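Sorting out the bedroom, January

Posting these in a rush before work, sorry for any typos. Small back bedroom at Ovonden, one bed, far too many blankets and a laundry pile that had been sat on the chair since before Christmas. Took most of Wednesday evening. Fifty-seven socks in the end, yes an odd number, yes I checked. Relu Nistor came over with tea and opinions.

Most of the captions are notes to myself so I do it the same way next time. Skip if you only want the bed.

The method, such as it was. Everything off the chair and onto the bed. Shirts first, hang them straight away. Then towels, back to the bathroom cupboard. Socks last becuase socks are horrible.

Drawers. Two for clothes, one for bedding, that's all the chest has. The bottom one sticks. Candle wax on the runners helped for a day or so, then it went back to sticking. Will try again with soap.

Storage bags. Got 2 from Comton, the flat sort that go under the bed. Zip on one is already a bit iffy. The Tradon ones my sister has are stiffer and I wish I'd waited for the sale.

Blankets. Still no plan. They don't all fit in the drawer and I use every one of them in winter, so on the bed they stay until March at least.

Black socks. Pair them by the toe, not the cuff, the cuffs all stretch differently. Do it in daylight if you can, navy and black look the same under our bulb. Anything without a partner goes in a bag on the door handle for 3 weeks and then it's a duster.

Next up is the wardrobe, which I am not looking foward to. Pics when it's done.

Last one for now. Black sock over the strawberry duvet, the "Sweet strawberries with bears!" one, with the teal flowery pillow and the blankets up behind. 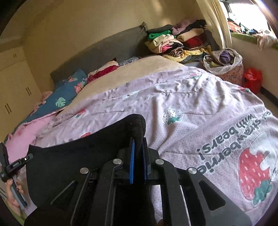
Roxana Dumitrescu: Three weeks is generous, I give mine till the next wash. Try safety pins through each pair before they go in the machine, I've hardly lost one since. And do the drawer runners with a dry bar of soap, much better than wax.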